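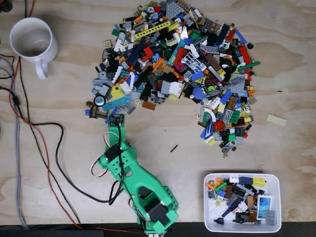

What's the best way to sort a big mixed pile of LEGO, by color or by shape?
By shape first. Color only helps once each kind of piece has its own container, and then only if you have a lot of that kind.

Sorting a mixed pile without losing the dining table until spring

Posted by Drarkotis

I have inherited my nephew's LEGO. It arrived in one sack, all of it, years of sets stirred together like soup. The instruction booklets came too, 144 of them, which tells you something about my sister's household budget and nothing about where any of the pieces are.

I tipped out a portion to make a start and did it by color, because color looks so nice in other people's photos. I now have a tub of gray in which I can find nothing gray. Every small gray thing has sunk to the bottom and the big gray plates lie over them like a lid.

I have two evenings a week for this, one table, and a shelf of shallow drawers from the hardware store. I don't need museum storage. I'd like to be able to rebuild a few of the sets with him when he visits and find a piece before we both lose interest. Do I undo the color sorting? And where do the Technic parts go, the beams and pins and so on? They don't seem to belong with anything.

3 answers

Vimala Panicker
Yes, undo it. I'm sorry. Everyone does color first, and everyone ends up with the tub of gray.

The trouble is how your eyes work. A red wheel in a drawer of assorted wheels jumps out at you. A red wheel in a drawer of red everything could take you through dinner. So you want pieces that are alike in shape and different in color lying together.

I would do it in two passes and keep the first one crude:

Bricks (the ordinary tall ones)
Plates and tiles (the thin ones)
Slopes and anything curved
Technic: beams, pins, axles, gears
Wheels and tires
Windows, doors and anything see-through
People, and the things people hold
Whatever is left

Don't think during this pass. If a piece makes you stop and wonder, it's "whatever is left." Work from a small heap in front of you with the containers in an arc behind it, and don't dump the next heap until the first one is gone. A huge pile on the table is very satisfying for ten minutes and then you notice that you eat there.

The second pass is for whichever container has become annoying. Usually that's plates. Split them into one stud wide, two studs wide, and bigger. I counted mine one winter, for reasons I won't defend, and there were 882 plates of the two smallest widths alone. Those earned their own drawers. My slopes never did, and they still live together in a shoebox that says SLOPES and, under that, in older handwriting, TAXES.

Technic gets a home of its own from the first minute. The long beams can stand on end in a jar or a tall cup. Pins need something with a lid. They are small and they roll, and you will find the ones you missed with a bare foot. If you have lots of pins, this is the one place I'd sort by color early, because the color often tells you whether the pin turns freely or grips, and you can't always tell that by looking at the shape.

For your shallow drawers, fill them nearly halfway and stop. You want to be able to push the pieces around with one finger and see the bottom. A full drawer is just a smaller sack.

One last thing about rebuilding sets: don't hunt for a set while you are sorting. I've watched perfectly sensible adults find one rare piece from a castle and abandon the whole table to go after the other walls. Sort first, then take one booklet, the thinnest one, and pull its pieces into a baking dish with your nephew. He'll be faster than you. Let him have that.

Mekimeck
sieve. get a couple of kitchen colanders with different size holes, shake the pile through, big stuff stays on top. does half the job in ten minutes. loud though

Lei
I'll disagree a little with Vimala, who is right about nearly everything but has clearly never lived with a six-year-old. We had drawers. We had labels on the drawers. They held out until lunch.

What we do now is keep three bins: big, small, and wheels. Anything beyond that is my problem, after bedtime, with a cup of tea. It takes longer to find a piece, but everybody puts things back, and a bin that gets used beats a beautiful drawer I have to guard.

If your nephew only visits, go with the drawers. If he's moving in, buy bins.

I do agree on the pins — they need a lid. Ours is an old jam jar and I would save it in a fire.

Comment from Drarkotis
Color sorting undone as of last night. The gray tub went last. There was a blue one in it.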